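얼마 전에 소액사건 재판을 한 번 치렀어요. 거창한 건 아니고, 전에 살던 집 보증금에서 수리비 명목으로 떼인 돈을 돌려받으려고 낸 소송이었습니다. 변호사 없이 혼자 했고요. 법 이야기는 제가 전문가가 아니니 되도록 안 하려고 해요. 대신 집에서 서류를 어떻게 모으고 정리하고 보관했는지, 그 살림 쪽 요령만 적어 둘게요. 주변에서 자꾸 물어봐서 카톡으로 같은 말을 여러 번 하다가 지쳤거든요 ㅎㅎ

## 식탁 말고 서랍 하나를 비우세요

처음엔 저도 식탁에 다 펼쳐 놨어요. 계약서, 문자 출력한 것, 이체 내역, 도배 견적서... 그런데 밥은 먹어야 하잖아요. 치웠다 폈다 하다가 결국 제일 중요한 견적서에 김칫국물이 튀었습니다. 다행히 글자는 다 보였지만 그날 속이 얼마나 쓰리던지요.

그래서 주방 맨 아래 서랍에서 반찬통 뚜껑(짝도 없는 것들!)을 몽땅 빼고 사건 서랍으로 만들었어요. 소송 관련 종이는 무조건 그 서랍에만 들어갑니다. 법원에서 온 봉투도, 우체국 영수증도, 통화하다가 끄적인 메모지도 일단 거기로요. 정리는 나중에 해도 되는데 흩어지면 답이 없어요.

## 원본에는 펜도 대지 말기

이건 이슬이한테 배웠어요. 노이슬이라고 대학 때부터 친구인데, 저보다 먼저 비슷한 일을 겪었거든요. 원본은 투명 파일에 넣어서 따로 두고, 형광펜 긋고 메모하는 건 전부 복사본에 하라고 하더라고요. 저는 이미 계약서 원본 귀퉁이에 연필로 "여기!!"라고 써 놓은 상태였습니다. 지우개로 살살 지웠는데 자국이 조금 남았어요.

구멍 뚫는 바인더도 원본에는 쓰지 마세요. 종이가 얇으면 넘기다가 구멍이 찢어집니다. 속지가 있는 클리어파일이 제일 편했고, 저는 Allero 제품을 썼는데 사실 속지만 두툼하면 어디 거든 괜찮아요. 스테이플러도 원본에는 안 썼어요. 복사하려고 심을 뺐다 박았다 하면 모서리가 너덜너덜해지더라고요.

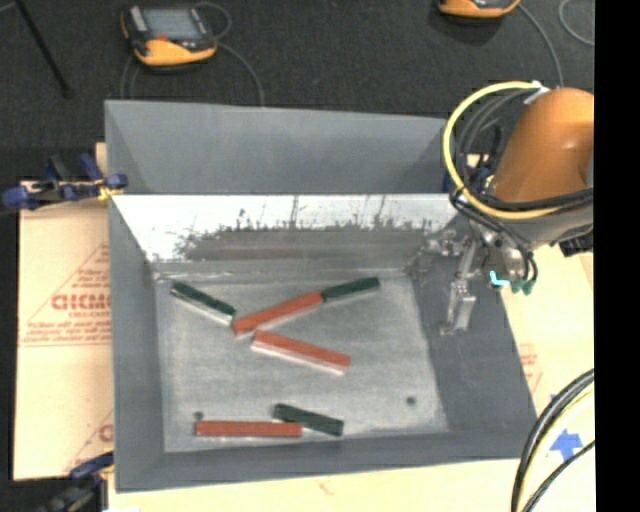
복사본은 날짜순으로 쌓았어요. 저는 처음에 종류별로 나눴거든요. 문자는 문자끼리, 영수증은 영수증끼리. 그런데 막상 글로 쓰려니까 앞뒤 이야기가 안 이어지는 거예요. 집주인이 뭐라고 문자를 보냈고, 그다음에 제가 뭘 보냈고, 그 뒤에 견적서가 왔고, 이렇게 한 줄로 늘어놓으니까 저도 그제야 무슨 일이 있었는지 제대로 보이더라고요.

날짜는 복사본 오른쪽 위에 연필로 적었어요. 나중에 빠진 게 하나 튀어나와도 사이에 쏙 끼우면 됩니다. 번호부터 볼펜으로 매기면 이때 울게 돼요. 증거 번호는 제출 직전, 진짜 마지막에 매기세요.

## 영수증은 그날 바로 복사

감열지 영수증은 정말 금방 흐려져요. 특히 햇빛 드는 창가나 전기밥솥 옆은 최악이에요. 저는 청소업체 영수증을 밥솥 옆 자석 집게에 꽂아 뒀다가 봄 지나고 보니 금액이 반쯤 날아가 있었어요. 업체에 전화해서 다시 받긴 했는데, 문 닫은 가게였으면 어쩔 뻔했나 싶어요.

- 받은 날 복사하거나 스캔하기
- 글자 위에 투명테이프 붙이지 않기 (붙인 자리가 하얗게 변했어요ㅠㅠ)
- 원본은 종이봉투에 넣어서 어둡고 서늘한 데 두기
- 봉투 겉에 날짜와 가게 이름 쓰기

## 문자 출력할 때

캡처는 앞 화면과 뒤 화면이 두 줄 정도 겹치게 찍으면 좋아요. 저는 그냥 뚝뚝 끊어서 찍었다가 중간에 뭐가 빠진 것처럼 보여서 전부 다시 했습니다. 상대방 이름만 뜨지 말고 전화번호가 나오는 화면도 한 장 있어야 해요. 그리고 날짜가 위에 보이게요! 시간만 나오고 날짜가 없는 캡처가 얼마나 많던지.

집 프린터로 뽑을 거면 한 장에 화면 2개가 딱 좋았어요. 더 욕심내면 글자가 깨알 같아져서 읽는 사람이 고생합니다. 친정 엄마 친구분인 서명자 아주머니께 읽어 봐 달라고 드렸더니 돋보기를 꺼내시길래 그 자리에서 다시 뽑기로 했어요.

## 법원 우편물은 봉투까지

봉투 버리지 마세요. 저는 평소에 우편물 오면 현관에서 바로 뜯고 봉투는 재활용으로 보내는 사람인데, 이 버릇부터 고쳤어요. 봉투 겉면에 받은 날짜를 적고, 안에 든 종이랑 집게로 같이 묶어 둡니다. 기한이 적힌 서류면 냉장고 달력에 빨간색으로 쓰고, 기한 7일 전에도 한 번 더 써 놓고요. 휴대폰 알림은 제가 자꾸 꺼 버려서 소용이 없더라고요. 냉장고는 하루에도 열두 번 여니까 못 볼 수가 없어요.

기한을 어떻게 세는지 헷갈리면 혼자 손가락으로 꼽지 말고 법원 민원실에 전화해서 물어보세요. 저도 두 번 전화했어요.

## 재판 가는 날 가방

전날 밤에 싸 두세요. 저는 신분증, 출석하라고 온 서류, 클리어파일, 복사본 한 벌 더, 볼펜 두 자루, 그리고 한 장짜리 요약을 넣었습니다. 요약에는 날짜랑 있었던 일, 금액만 짧게 썼어요. 떨려서 머리가 하얘질 때 그거 한 장이 얼마나 든든하던지!

가방은 서류가 안 접히는 크기로 고르시고, 물병은 꼭 다른 칸에 넣으세요. 같은 모임에 나오는 심하늘 씨는 텀블러가 새서 복사본이 다 젖은 채로 들어갔대요. 법원 입구에서 소지품 검사를 하니까 과도나 커터칼 같은 건 미리 빼시고요. 저는 택배 뜯는 작은 칼이 가방 앞주머니에 있어서 맡기느라 괜히 허둥댔어요.

## 다 끝나고 나서

끝났다고 신나서 싹 버리면 안 돼요. 판결문이나 조정조서는 집 계약서랑 같이 두고, 나머지 원본도 클리어파일째 그대로 보관 중이에요. 복사본은 주민번호랑 계좌번호가 있는 부분을 잘게 자른 다음에 버렸습니다. 세절기가 없어서 김 자르는 가위로 했는데 날이 여러 개라 생각보다 잘 잘려요. 다만 그 가위는 이제 김에는 못 쓰고 서류 전용으로 서랍에 같이 넣어 뒀어요.

반찬통 뚜껑은 아직도 베란다 상자에 있습니다. 서랍을 돌려줘야 하는데 짝부터 찾아야 해서 미루고 있네요.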